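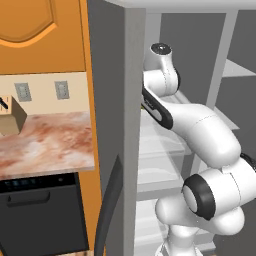 Research Updates | Automation
2 min read

The Ulness Laboratory has begun a comparison of two grippers for its household robotics program. The work is carried out entirely in simulation, in a model kitchen, and is led by Gisela Saavedra with the assistance of Fidel Vergara. It will continue through November.

Both grippers are tested on the same white arm, with the same controller settings. The first, known as Plata, closes two parallel fingers fitted with flat pads. The second, known as Jever, uses longer fingers and a softer grip setting. Each is assigned 418 trials, divided among 13 kitchen tasks. Several of these require the arm to reach into an open refrigerator, where the side panel and the glass shelves leave little room for the wrist and elbow to turn.

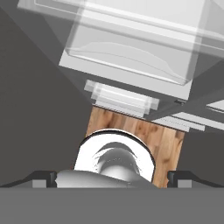 Camera placement forms the second part of the study. A view from the wrist gives the controller a close look at the fingers and the object between them, but it shows little of the arm itself. A wider view from the side covers the joints and can lose the gripper behind a cabinet or an appliance. Each task will therefore be run with the wrist view alone, with the side view alone, and with both. Contact with shelves and panels is logged separately from dropped objects.

Dr. Saavedra's team will report results by task before any overall score is given. Groups wishing to submit a gripper model for the next round should write to the Quezada office, which can accept up to 20 entries. Submissions must include finger dimensions, joint limits and the maximum closing force.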